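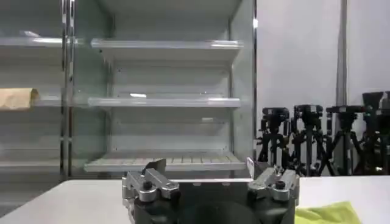 Entre estanterías, 1 de enero de 2025

Empiezo el año con la libreta de gastos abierta y un café recalentado, que ya sé que no es el plan más glamuroso, pero me he levantado con ganas de ordenar cosas. Y lo primero que tocaba era el colchón. El de dinero, digo, que el otro lo cambié en la mudanza.

Para quien llegue nuevo: llevo desde la primavera intentando juntar tres meses de gastos fijos en una cuenta aparte. Mis gastos fijos (alquiler, luz, internet, comida y el seguro) se quedan en 900 euros al mes, porque comparto piso y porque vivo lejos del centro. O sea que la meta son 2.700. ¡Y anoche, antes de las uvas, la cuenta marcaba 3.654 euros! Me quedé mirando el móvil como una boba.

¿Cómo lo he hecho? Con poquita cosa, la verdad. Diez euros cada vez que cobraba un encargo suelto, más una transferencia automática el día 10 de cada mes, que es cuando me entra la nómina de Nekano. Al principio lo tenía puesto a final de mes y claro, a final de mes no quedaba nada que transferir. Luego probé Jitau, una aplicación de las de redondear compras, y la quité a las dos semanas porque me volvía loca con tanto aviso. Ahora lo apunto todo a mano y una vez por semana lo paso a una hoja de cálculo con colores (el rojo es para las cenas fuera, y hay bastante rojo).

El susto vino en otoño con la caldera. Saqué dinero del colchón, me dio una rabia tremenda, y tardé un tiempo en entender que para eso estaba. Lo repuse con la paga extra y tan contenta.

Lo que me sobra por encima de la meta todavía no sé dónde meterlo. He mirado el depósito de Zukeo, pero te lo bloquean un año entero y no me convence. La cuenta de Yusuf paga menos, aunque puedes sacar cuando quieras — y a mí dormir tranquila me vale más que unos eurillos de intereses. En enero me decido, que si no se me pasa el año pensándolo.

Si alguien tiene cualquiera de las dos, que me cuente en los comentarios qué tal. Sobre todo lo de las comisiones, que la letra pequeña de Zukeo la he leído dos veces y sigo sin enterarme de cuándo cobran.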